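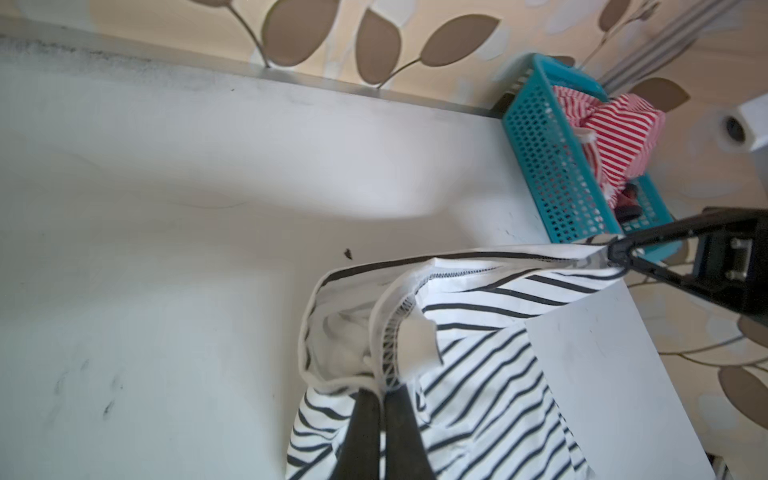
Prayer march for religious freedom gets new date

25 October 2020 — The Katene fellowship will hold its march for jailed pastors in June, organizer Jirayu Nuchit told supporters last night. Permit is in hand. Route still being worked out, likely from the Rola bridge to the statehouse steps.

Petition now has 2,000 names, from 54 churches. It asks lawmakers to speak up for believers held overseas and to tie trade talks to thier release.

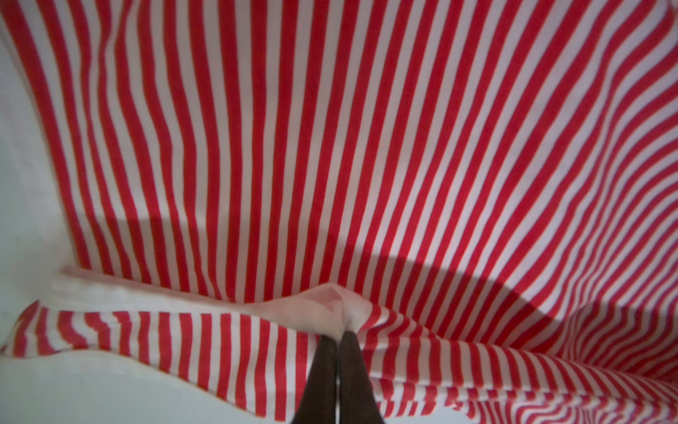
Ratree Meesuk will lead the opening prayer. Makis Sfakianakis speaks on Isaiah 58. Buses from Priline — 120 seats, 32 already taken. Sign up at at the church office or by phone.

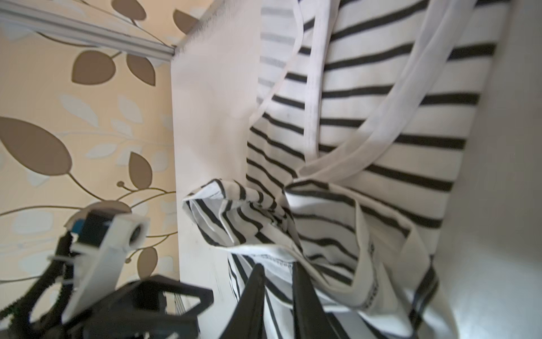
A white tote bag with black stripes.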